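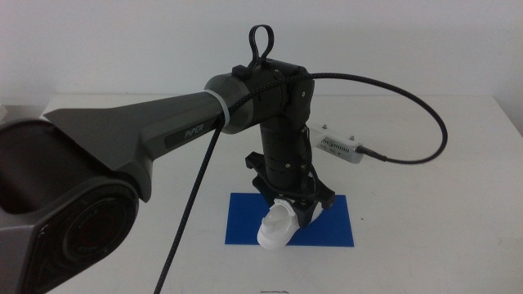

Reading group set loans: two copies missing from a set at the time of return

Community Help > Reading Groups > Loans and Returns
Status: Answered
Posted by Sigrún Fogh

I am the registered contact for the Woster Reading Circle, which borrows sets of novels through the Wonberg Libraries reading group service. Our present loan is a set of 11 copies of a translated novel published by Kárason. The set is due back on Saturday and I have been able to gather in only nine copies.

One of the missing copies was lent by a member to a relative who has moved abroad. The other cannot be traced. It may have been left behind at our last meeting, but the hall has no record of it being handed in.

I should be grateful for guidance on the following matters. Should I return the nine copies on the due date, or hold the set back until it is complete? The loan form states that sets "must be returned as issued", and I am concerned that a part return will be refused at the desk. Secondly, may the group buy replacement copies itself? The edition we were issued is out of print. A later paperback is available from the same publisher, but it has a new introduction and the page numbers do not match. Lastly, does a charge fall on the group or on me personally, as the person who signed the form?

I have read the general page on lost items, but it appears to concern single loans on a personal card. The set is listed in Woreo under number 551, and there is already a reservation on it from another group.

Accepted answer
Posted by Liam Horrocks

Please return the nine copies on or before the due date. The wording "as issued" is intended to stop groups from returning a set in several batches over a number of weeks. It does not prevent the desk from accepting a set with copies missing, provided that the shortage is declared when the set is handed over. Ask the member of staff to enter the number received and to give you a printed receipt which shows it. If the receipt shows the full set by mistake, have it corrected before you leave, as the shortage may otherwise be attributed to the next group.

As there is a reservation, you should also notify the reading group service in advance. A message sent in the morning is normally passed to the sets team the same day. The waiting group can then be offered a choice between the smaller set and a different title. Many groups have fewer members than the set has copies and will be content with nine.

On replacements, the position is as follows. A group may supply its own copies, but only with agreement in writing beforehand. The service prefers the same edition, for the reason you have identified: members in a discussion need to be able to turn to the same page. Where the edition is out of print, a clean second-hand copy of the original printing is usually accepted. It should have no former library stamps and no writing in the margins. The later paperback is unlikely to be accepted for two copies alone. It would probably be accepted if the whole set were being renewed, but that is a decision for the service and no group should be asked to pay for it.

The charge is made to the group. The signature on the form is given on behalf of the group, and the sum is placed on the group ticket, where it will prevent further set loans until it is settled. It will not appear on your personal card or affect your own borrowing.
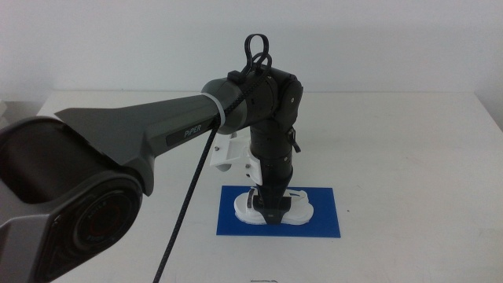 Troels Vigfúsdóttir asked whether the same rule applies to a group that has no ticket of its own and borrows through a member's card, as some of the older groups still do.

It does not. In that case the loan is treated as a personal one and the charge falls on the cardholder. Any group in that position is advised to apply for a group ticket before its next loan. The application requires the names of two contacts and the usual place of meeting.
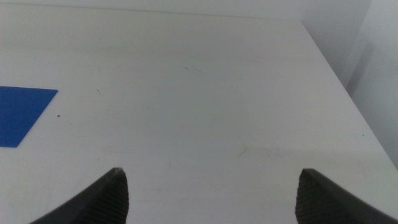 Blue sheet on a white tabletop.

Second answer
Posted by Chiến Nông

I would add a point on the copy that has gone abroad. If the relative is willing to post it back, tell the service so and ask for the copy to be marked as "late" and not as "lost". The charge for a lost copy covers the book, the jacket and the processing, and once it has been paid it is not always refunded. A late copy simply runs up the ordinary daily charge until it reaches the maximum. In our case the book came back after five weeks and we paid the lower sum.

For the one that cannot be traced, please do check the other library branches before paying. Set copies carry the same label as ordinary stock, and people who find them often put them through the nearest returns slot. The Woreo record for the set will not necessarily show this.

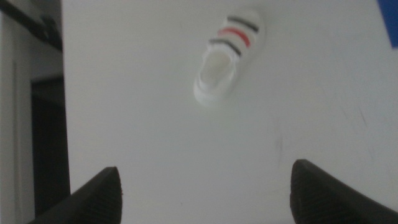
The branch has to scan the label on the inside back cover for the copy to be matched to its set, and if only the outer barcode is read it may sit on a trolley as an unidentified item. Ask for a shelf check by title as well as by number.

Third answer
Posted by Villads Skov

We just bought the new paperback and put it in the box. It was accepted at the desk, but that was in January and it may have been an oversight.

Reply from Sigrún Fogh

I am obliged to all who have responded. I have written to the service to declare the shortage and have asked for the first copy to be marked as late. The shelf check has been requested at both branches. I shall not purchase the paperback without written agreement.

This thread is closed to new answers. Members with a similar enquiry should open a new thread under Loans and Returns and give the set number.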